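Home | Blog | Kitchen | Workshop | About | Search

Can a machine clear the table yet?

My dishwasher is thirteen years old and it is still the best robot in the house. I load it, it washes, I empty it. The washing was never the part I minded. What I'd like is something to do the bits either side of it, and every January I have a look at how close that is.

I started doing this after I bought a Barkeo floor cleaner. It cost 1245 pounds with the dock and it was supposed to mop as well as vacuum. It does both, as long as I pick everything up first. Shoes, cables, the cat's bowl, the bath mat. I spend 8 minutes getting a room ready for it, and I could run the ordinary vacuum round in not much more. I don't regret buying it, but it changed what I ask about these machines. I now want to know what I have to do before it can start.

Clearing up after a meal is a good test of that. Every item wants something different doing to it. The plates go in the rack, the rubbish goes in a tub, and the food that is left over has to be kept or scraped out. A person sorts all that without thinking about it. For a pair of robot arms it is a string of separate jobs, and a snack packet on a plate is two of them. 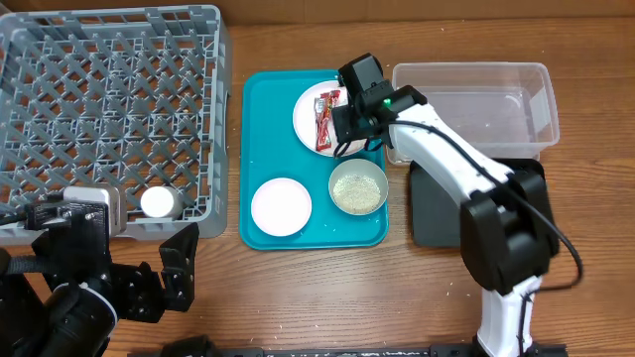

My sister thinks I set the bar too low. Her view is that a table is the easy bit, and she won't be impressed until one of these things can get a baked-on lasagne dish out of the oven, decide it needs soaking, and find somewhere to put it when the sink is already full.

She has a point about the sink. Most of the chores I'd pay to be rid of happen in places with no room. But I still think the table has to come first. Wrappers bend, tissue catches on things, and rice goes everywhere. I have swept up rice the morning after and found more of it in July.

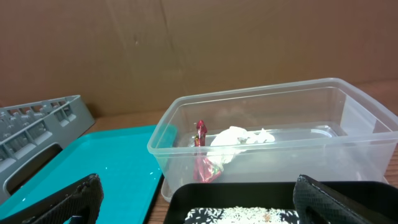

Small loose stuff is where I expect to be disappointed for longest. Two fingers are fine for a cup. For grains you need a brush or a cloth, and then you need to know when to stop. I wipe a worktop until it feels clean under my hand -- I couldn't tell you what I'm checking for.

The shop floor is further on, as you'd expect. I used to work at Perkora, in Grovevville, where we had a machine that packed hinges into cartons all day and hardly ever dropped one. It only ever saw the one hinge, though. When the supplier changed the carton, we packed by hand until the fitter came.

So for this year my answer is no, not in my kitchen. I'd take a slow one. If it needed all evening to clear the table and I could leave it to get on with it, I'd be quite happy. I'm not prepared to stand there and watch it.

Next time I'll write up the new dock for the Barkeo, which has started leaking again.

Last updated: Jan 7, 2024

Contact | Copyright, all rights reserved | Back to top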